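Can a robot pick up your socks yet?

By Angelica Maglaya
Jun 5, 2018

Many readers wrote to me after the May letter, and most of them asked the same question in different words. When will a machine do the small work at home? They did not mean the vacuum cleaner, which already goes around by itself and gets stuck under the chair. They meant dishes, laundry, and things that lie where they should not lie.

My short answer is: some of it, slowly, and if the room is kind to the machine.

I work with the tests at Pelach, where we try household tasks in simulation before anybody touches a real arm. In the last round we ran 3,039 attempts at one task, which was to take a piece of clothing from a seat and put it into a basket. The arm finished 2,323 of them. I was happy with this number for one evening. Then I looked at which ones failed, and I was less happy.

With one folded towel, light in color, on a light table, almost everything went well. Dark clothing on dark furniture was the hard part. A person sees a black sock on a dark sofa without much thinking, or finds it with the hand. The program has to decide where the sock stops and the sofa begins, and a shiny seat gives it false edges to follow. Over 900 attempts in the round were of this dark type, and most of our failures come from there.

The second problem is that cloth has no fixed shape. A cup is the same cup from every side. A sock can be flat, rolled, twisted or half inside out, and the grip that was good for one position is bad for the next. Our simulated cloth is also more polite than real cloth. It does not stick to the sofa and it has no hair from the dog on it.

The third problem is other objects. People do not clear the sofa before they ask for help. So we put things near the clothing that have nothing to do with the task, sometimes large and bright ones, and the arm must leave them in peace. In 153 attempts it went first to the wrong object.

My cousin runs the laundry room of a small hotel, and I asked her if she would take such a machine. She asked how long it needs for one sock. I told her, and she laughed for a long time. On the shop floor the situation is better. Agarwal, who make shelf parts, wrote to me that their arm moves the same metal piece all day without complaints. But it is the same piece, in the same place, under the same lamp. A home has none of these three.

I still believe in this work. Two years ago we did not even try cloth. For the next round I want more dark seats, and also a pair of socks, because until now we always gave the arm only one.

A black sock on a dark green sofa in simulation, with the gripper still empty above it:
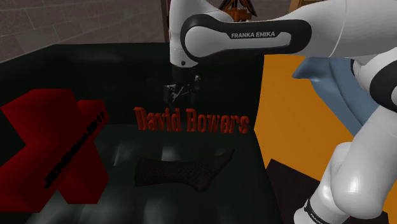
Next month: folding shirts at Stomurlow

The people at Stomurlow have invited me to see their folding table, and I will report how many shirts were wearable afterward. Questions for them can be sent as a reply to this letter.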